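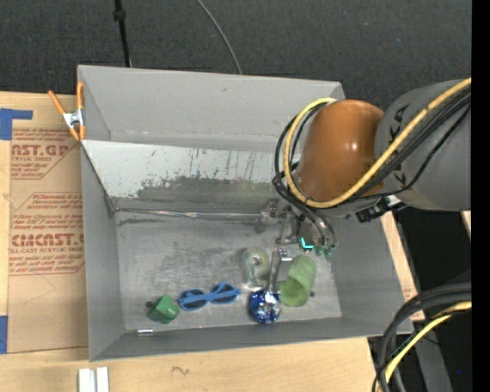

Stillivdale Adult Workshop
Sorting and Storing Shop Parts
Handout for Session 9, Henryk Jabłońska

Read this before class. We will not go over all of it.

1. Open bins

An open bin is the usual choice for parts that get picked up many times a day. You can see what is in it, and you can reach it from any side. The drawback is that dust and chips settle on the bottom and stay there. Empty open bins fully once a week and wipe the floor and corners with a dry rag.

Large bins should be kept shallow in use. One layer of parts is easy to sort. With three layers, the bottom one gets forgotten.

2. Scuffs and worn patches

Gray metal bins show wear early. Light scratches, short streaks and cloudy marks do no harm. Check with a fingertip for:
- raised edges along a scratch
- rust, which leaves color on a white rag
- dents deep enough to hold a small washer

A dark patch usually means parts have been dragged over the same spot. Turn the bin end for end in January and it will wear more evenly.

3. Shape and placement

Blocks with flat faces stay where you put them. Rods and tubes roll until they meet something, so lay them along a wall or against a panel. Do not stand them in a corner. Put colored pieces toward the front, with space between them for fingers or a tool.

A slanted panel at the back keeps small parts from collecting along the rear wall. Wipe its lower edge too.

4. Bench work

Each pair gets one bin and 38 parts. Sort by shape first, then by size. Write the totals on the Makowska sheet. You have 12 minutes. Hubert Witkowska will collect the sheets, and the parts go back in the tub by the door.

For next time: bring one container from home that has worn badly, and be ready to say where the wear is.

Questions: see the Stillivdale front desk | Back to top
This site uses cookies. By continuing you accept our cookie policy. OK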